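Thursday, July

Woke before six with the window wide open and the wood pigeons already at it, and lay there for a while thinking about cupboards, which I suppose is what comes of spending three days in a row with my head inside them. I had toast and the last of the gooseberry jam and got the early bus to Taltingate, the one that goes all round the houses, and I didn't mind a bit. The verges haven't been cut yet and they're full of ox-eye daisies down as far as the bridge.

I had the lab to myself until half past eight, and I do love it at that hour. The sun comes in low across the benches and shows you every single smear you thought you'd wiped off the night before (and I thought I had been so thorough!). I put the kettle on in the little kitchen, found that somebody had washed my mug properly, tea ring and all, and then sat down with the stock book to see where we'd got to.

We are doing the plastics this week. Glassware was last week, and that was all wrapping and unwrapping and holding things up to the light to look for chips, slow but rather soothing. Plastics are another matter. They come in so many nearly identical bags, and over the years people have put things back wherever there was a gap, so that you open a drawer marked lids and find tubes, and the lids are in with the gloves, and the gloves are goodness knows where. Jelisa says it's like moving in after a stranger, and then remembers that she was the stranger for at least four years of it.

She arrived with a bag of cherries and we made a start on the tall cupboard. The tips had to be counted, there was no getting out of it, because Gittins want a proper figure before they'll agree the new order, and the last figure they had from us was plainly somebody's guess. So we did them shelf by shelf, Jelisa calling out and me writing down. The large ones came to 490, all still in their bags. The middling ones were 1,776, and we did those twice after losing our place when the phone rang (wrong number, a very nice man wanting a carpet fitter, and I'm afraid I talked to him for ages). Then the small ones, which I'd been dreading, and they came out at 2,235. I wrote it in ink. The old entry above it was in pencil and had been rubbed out so many times that the paper had gone furry.

After that we had our cherries out on the step, and Jelisa told me about her sister's allotment and the business with the water butt, which has now gone on longer than the allotment itself. I must remember to dig out the spare hose for her. It's behind the bicycle, I think, unless I lent it to the people at the corner.

Lunch was egg sandwiches. I rang the Skavitz people afterwards about the refills, since the old green racks take theirs and nothing else seems to sit straight, and a young woman went off to look and came back sounding so pleased for me. They sell them in packs of 100 now, loose in a bag, and you fill the rack yourself. I know it's a fiddly job and that most people would pay extra not to do it, but I like it. You get into a rhythm, one after another, and your mind goes off somewhere pleasant. I planned nearly the whole of Mum's birthday lunch over a rack of tips last summer.

The afternoon went on labels. I've done them all in capitals this time, with the date we opened each bag down in the corner, and Jelisa has stuck them on the fronts of the shelves instead of on the boxes, so that the label stays where it is even when the box goes wandering. It was her idea and a very good one. We got as far as the window before my handwriting gave out.

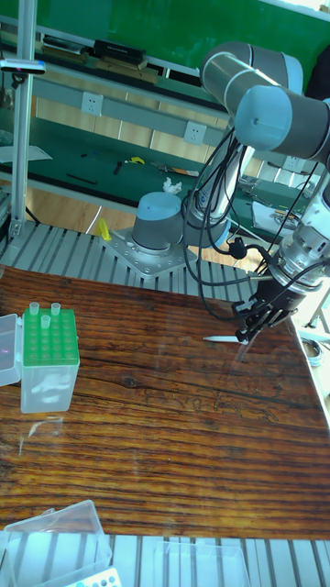
By Gwilym Craddock

My green rack is very nearly bare, you see, just the three tips left standing in all those holes, and none of them anywhere near the front. I'm fond of that green. Nearly everything else we keep on the wooden table is clear plastic, the box beside the rack and the two along the near edge, and you can put your elbow on clear plastic without ever knowing it was there, but you'd have to try quite hard to miss the rack.

The top wants a proper polish too. It's lovely dark wood, with a streaky grain that puts me in mind of my grandfather's sideboard, but the shiny covering over it takes every fingerprint going, and once the light gets across the middle you see far more smudge than grain. I shall bring in the soft yellow cloth from home tomorrow, the one I use for the piano. Water first, then the cloth, and no spray, after what the spray did to the draining board.

I had half a mind to fill the rack before I left, but the bag I wanted was right at the back of the tall cupboard behind everything we'd just put straight, and I hadn't the heart to pull it all out again. It will be a nice thing to begin the morning with, before the phone starts.

Home by seven. I watered the beans, which have finally got hold of the canes, and picked the slugs off the lettuces, and ate the rest of the cold potatoes standing up at the sink. There's a letter from Aunt Bron that I'm saving for bed. I've put the yellow cloth in my coat pocket so that I can't forget it, and written HOSE on the back of my hand.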